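3.2 O que há dentro de uma torre usada

Confesso que, quando o Omprakash Sengar me propôs estudar a desmontagem de computadores de escritório, achei que ia ser uma coisa de duas tardes (ingenuidade minha!). A Utotell cedeu-nos 30 torres retiradas de serviço, e a primeira decisão foi deitá-las de lado na bancada, sem a tampa lateral – assim a placa-mãe fica na horizontal e a gente vê logo por onde começar. Quase tudo o que interessa à recuperação está a um palmo de distância: memórias, placa gráfica, fonte, gaiola dos discos.
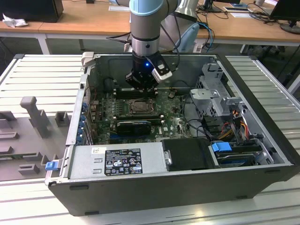
Figura 4. Torre aberta sobre a bancada, com a placa-mãe, a placa gráfica e a fonte de alimentação à vista.

O que mais nos atrasou foi a ordem das operações. O Mulugeta Worku defendia tirar primeiro a fonte, eu queria começar pelas memórias, e andámos nisto até janeiro, quando finalmente passámos a registar cada peça numa folha comum. Ficámos com 3268 registos, entre peças, parafusos e cabos, e confesso que os cabos me deram cabo da paciência – ora prendiam por baixo da gaiola, ora davam uma volta inteira só para chegar à placa. 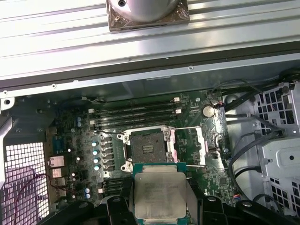

O processador merece um parágrafo só dele, porque é a peça com melhor valor de revenda e também aquela em que um descuido sai mais caro. No protocolo que adotámos (uma adaptação do guia interno da Plesimo), verificamos sempre os contactos antes de voltar a montar seja o que for. Com o socket aberto, como se vê acima, o campo de contactos cinzento-escuro fica todo exposto dentro da moldura metálica, e a alavanca de retenção estende-se para a direita, por cima da placa. Gosto de fazer esta inspeção com luz rasante e sem pressa nenhuma! Já a pilha redonda, ao lado das ranhuras de memória, tem recolha separada e vai para uma caixa própria, que pesamos no fim de cada lote.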